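Kindo Display Rail: Set-up Guide
Section 4. Laying out the rail and placing the clear pieces

Read this section before opening the small bag. The clear pieces are transparent, and on a patterned carpet they retire from public life.

You will need: the rail, the clear pieces, a soft cloth, a flat surface longer than the rail, and a second cup of tea.

1. Clear the table. Clear it properly; moving the post to the other end doesn't count.

2. Lay the rail on its back with the grooved face up. All four long faces look much alike until you put the wrong one down, so check for the Lenine stamp, which goes underneath.

3. Wipe the grooves from one end to the other. Crumbs will travel ahead of the cloth and gather at the end. Let them fall off.

4. Press lightly on each end of the rail. If it rocks, turn it end for end and try again. If it still rocks, it is your table.

Note: The rail is rated for up to 14 clear pieces. Ankit Kushwaha, who drew the first version at our Stutholm workshop, got more on, and we have asked him to stop.

5. Take one clear piece out of the bag and close the bag.

6. Stand the piece on top of the rail with its points upwards. Start well away from both ends and leave bare metal on either side, so you can get hold of it again. 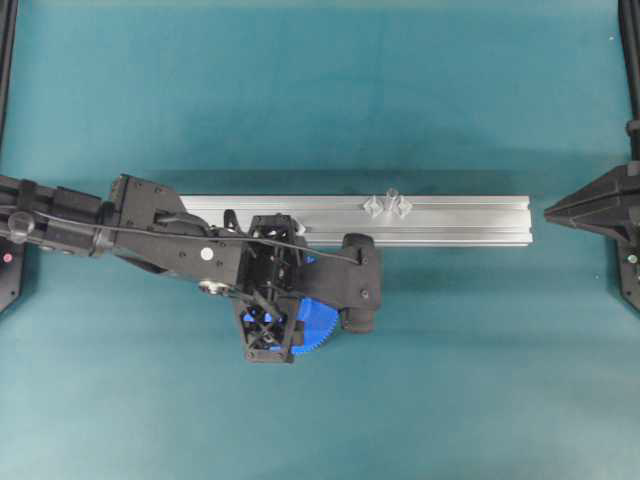
7. Crouch until your eye is level with the rail and look along it. The piece should stand upright. If it leans, lift it off and put it back; sliding it along the grooves only teaches it bad habits.

8. Add the remaining pieces one at a time, working outwards from the first.

CAUTION: Do not use glue at this stage. Spare pieces are sold singly as part 136. Spare rails are part 4000, and cost what you'd expect of something with a number like that.

CAUTION: Keep the pieces away from small children, and from any adult who thinks they are boiled sweets.

If you are fitting the Katiyar wall brackets, go to page 41 before step 8. If you have already done step 8, take everything off again and then go to page 41.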